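Visiting old house museums in the city: which one for half a day?
Forum: Travel and heritage

vassgate
I will be in the city in September and have one free morning. I want to see a house where a known person lived, with the rooms kept as they were. Two people told me to go to the Grultis house. Is it worth it, or is it only a garden with a sign?

Umia_K
It is worth it. The main building has a tiled roof and three rooms are open. The desk and the letters are real, the bedding is a copy. You must book before you come, they take 6 visitors for each tour. I paid 3000 won and it was fair.

pinewall80
I do not agree about the rooms. When I went, you could only look in from the porch, and the guide spoke very fast. For me the better part was the small annexe behind, where the poet kept his books. Many people walk past it.

Umia_K
You could enter when I was there. Maybe they changed the rule after the floor was repaired. Please phone them first, vassgate.

clellska
Before it was a museum, the land belonged to a scholar's family, and there was a rock by the stream with carved letters. The leaflet says the rock is still in its place under the car park. I have my doubts. My grandfather lived on that street and he always said it was broken up for the wall.

pinewall80
The leaflet was written by Ye-ji Ham, who studied the old maps for years. I would trust her more than a family story, with respect.

clellska
With respect also, a map shows where a rock was. It does not show where it went.

vassgate
Thank you all. I phoned. The rooms are open on Tuesday morning and the annexe is closed until the roof is finished, so pinewall80 will be sorry for me. Is the hill very steep? My mother comes with me and she is 80.

Umia_K
The last part is steep and has steps. Take the small green bus to the school and walk down to the house from above. It is longer but your mother will not need to climb.
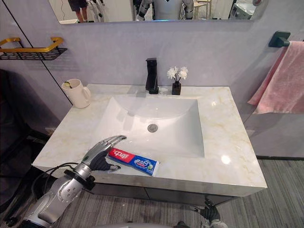 On the way back you can catch the same bus at the lower stop, next to the pharmacy, so she does not have to go up again.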